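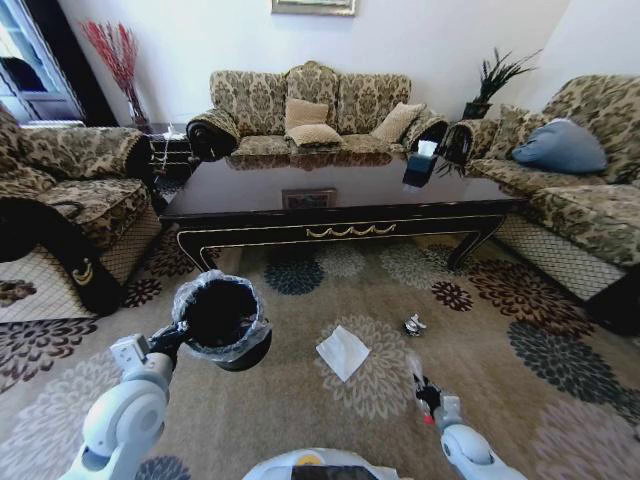
How I Get the Formal Living Room Picked Up Before Company Comes

11 June 2020

If you grew up with a "good" living room, you know the kind of tidying I mean. It isn't the kids' playroom, where you can shovel everything into a tub and shut the lid. It's the room with the matching sofas, the big shiny coffee table and the patterned carpet, and it has to look like people sit there but never eat there (we all eat there).

I used to start with the vacuum and I used to regret it every single time. Now I start with a lined trash can and both hands, and the whole thing goes a lot faster. Here's my routine, in the order I do it.

What I use

A small trash can with a bag in it
Two soft cloths, one barely damp and one dry
A vacuum with the upholstery attachment
A laundry basket or a tote for stuff that belongs in other rooms
Something good to listen to (I'm on my second time through an audiobook about lighthouses, no regrets)

Step 1. Bring the trash can to the trash

Carry the can into the room with you. I know this sounds too simple to be a step! But for years I walked back and forth to the kitchen with one napkin in my hand, and then I'd see the dishes, and that was the end of the living room.

A small black one is easy to carry by the rim. Put a bag in it and fold the top of the bag well down over the outside edge, all the way around. If you only tuck it over a little, it slides in the first time you drop something heavy like an orange peel, and then you're fishing around in there. If your bag is too big for the can, twist the extra into a knot on one side and tuck the knot under the fold.

Step 2. Do the floor by hand first

Go for the big obvious things. A folded paper napkin, a crumpled bit of silver foil, that sort of thing. Paper and foil are the two I find most, and foil is the one I really want off the carpet before the vacuum comes out. I once ran over a chocolate wrapper with my old Gesico upright and listened to it rattle around in there until I gave in and took the bottom plate off with a screwdriver.

A busy carpet will fool you, by the way. If yours has big flowers in teal and maroon and cream like that, a white napkin shows up fine, but crumbs just disappear into the pattern. What works for me is to crouch down near one corner and look across the carpet toward the window. Everything that sticks up shows. Do it again from the opposite corner, because the light hits differently.

Then check these spots:

Under the front edge of each sofa
Around the coffee table legs, especially curved ones
Behind the armchair
The strip between the carpet and the wall, if you have one

Curved legs collect fluff right where they meet the floor. I pull it out with my fingers. If the legs have gold edging like those fancy tables do, please don't bang the vacuum head into them. Ask me how I know.

Step 3. Clear the coffee table, but not completely

I take everything off, look at what I've got, and put back less than I took off. A tissue box can stay, and so can one small pretty thing like a framed panel or a little dish. On a big dark table that's plenty, and you still have somewhere to set down a tray of tea.

Pull the next tissue up so it stands nicely out of the box. Okay, that's a bit hotel of me. I like it, though, and my mother always did it.

Anything that lives in another room goes in the basket. Don't deliver it yet! Just basket it. The delivering comes at the very end, otherwise you'll end up organizing a drawer upstairs.

Step 4. Wipe the glossy top

A shiny black top shows every fingerprint, every streak and a reflection of your sofas besides. Here's how I do mine:

Dust it dry first, using the soft cloth, so you're not dragging grit around.
Go over it with the barely damp cloth. I mean barely. Wring it out, then wring it again.
Dry it right away with the dry cloth, in long strokes the long way of the table.
Get down to table height and look across it. Buff out whatever you see.

I've tried a few polishes. I went through most of a bottle of Walari furniture cream one February and ended up with a table that looked wonderful for an hour and then held on to dust like it was being paid. Plain water has been better for me on lacquer. Your finish might be different, so test somewhere out of sight first.

For the decorated part under the top, where you might have gold lines or a raised ornament, skip the wet cloth. I use a soft, dry makeup brush and go lightly. Rubbing at gold trim is a good way to have less gold trim.

Step 5. Sofas and chairs

Take all the cushions off. Yes, the ones that look fine too. Then do the seats with the upholstery attachment, getting down into the crease at the back and along the arms. Damask and other woven patterns can snag, so I check the attachment for rough edges before I start, and I keep the suction on low.

If you have those rolled bolster armrests, lift them or move them aside if they come loose, since crumbs love to hide right there. On mine I found a pencil, a hair clip and a coin from a country I have never visited.

Anything draped over a chair arm gets picked up and shaken out. Cloths and throws either go back neatly folded or they go to the laundry, and I make that choice right then with my nose.

Now put the cushions back. I give each one a good smack on both sides and set it upright against the back of the sofa. One lying flat on the seat always looks to me like somebody just got up from a nap. With tan cushions on a patterned sofa I keep it simple and space them evenly. If there's an odd color in the bunch, say one pale blue, I put it on the side sofa with a patterned one behind it so it looks like I meant it.

Step 6. Vacuum, finally

Start at the far end of the room and work backward toward the door so you don't leave footprints. Go slowly. I do two passes, one in each direction, and three where people walk the most. If your carpet has a fringe, stop short of it and lift the vacuum head.

Don't forget to move the trash can! I have vacuumed a very neat circle around mine more than once.

Step 7. Trash out, basket out

Lift the folded edge of the bag, squeeze the air out, tie it and take it straight outside. Put the new bag in before you put the can away. I keep a few spare bags flat in the bottom of the can, under the one in use, so the next one is already there.

Then do your basket deliveries, one room at a time.

A couple of questions I get

Can I do the table last? You can, but vacuuming kicks up a little dust. If I have the time I do one quick dry wipe at the end as well.

What about spots on the carpet? Blot, don't scrub, and try your cleaner on a corner that sits under furniture. I've used Pluvilus foam on small tea spots and it did fine on mine, but dark dyes like maroon make me nervous, so I go easy and use a white cloth to see if any color is coming up.

How often do you do all this? The trash and floor pickup, every evening, and it takes me three minutes. The whole list, only when somebody's coming over. My aunt is coming for lunch tomorrow, so the cushions are getting smacked tonight.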